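Speaker notes: "The Box at the Back of the Closet"
Amarachi Wike, Tallo Library evening series, 2022-07-23

Slide 1. Title
Wait for the people still choosing a chair. Say hello, say name, say that I am not here to make anyone throw out their wedding album. Somebody always looks relieved.

Slide 2. My inheritance
When my aunt died she left me a sewing machine, a grudge against her dentist and 2,174 loose photographs. The sewing machine works. The grudge I have kept up out of respect. The photographs took me most of two years, and I had 232 left when I was done.
Pause here. People gasp at the 232. Let them.

Slide 3. What was in there
Sunsets over Trullamov, none of them good. My uncle's thumb. A parade seen from behind a taller family. A long run of a cake, from every side, with no clue as to whose birthday it was. Ask the room: who has the cake? Hands go up.

Slide 4. The first pass
Go fast. Sort into bins, any bins. Mine were "keep," "ask Mom" and "who is this man." The third filled up first.
Don't read the backs yet. The backs are a trap — you will lose an afternoon to one line about a ferry. 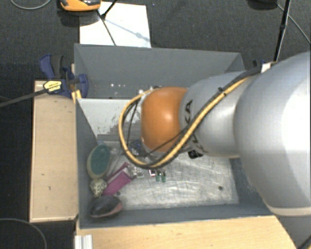 Slide 5. Gray bin, orange joint, yellow cable.

Slide 6. The ten-second rule
You get 10 seconds per picture. If you can't name a person, a place or a reason by then, it goes to the second pile. My brother calls this heartless. My brother owns four storage units.
(If short on time, skip the storage units story. If long on time, also skip it.)

Slide 7. Asking the relatives
Do this early, while they're still speaking to you. Bring 5 photos to a visit, never the whole box. With five you get stories. With fifty you get a nap.
Write down what they say even when two of them disagree. My mother and her cousin Wan have given me different names for the same baby, and both of them claim to have been holding it.

Slide 8. Labels
Soft pencil, on the back, near the edge. No ballpoint. No sticky notes, which fall off and attach themselves to the wrong grandfather.
Full names, please. "Me and Bill" was clear enough to whoever wrote it.

Slide 9. Scanning
Scan after you sort. I used a program called Flitora, and it was fine. It put my aunt in the same folder as a statue, but she did have that kind of posture.
Keep one copy at home and one at somebody else's house. Pick somebody who doesn't move a lot.

Slide 10. The ones that go
Offer them around first. I mailed a fat envelope to the cousins in November and got most of it back by spring, with extra photos added.

Questions
Someone will ask about slides. Tell them slides are a separate talk. Start writing the separate talk.
Hand out pencils at the door.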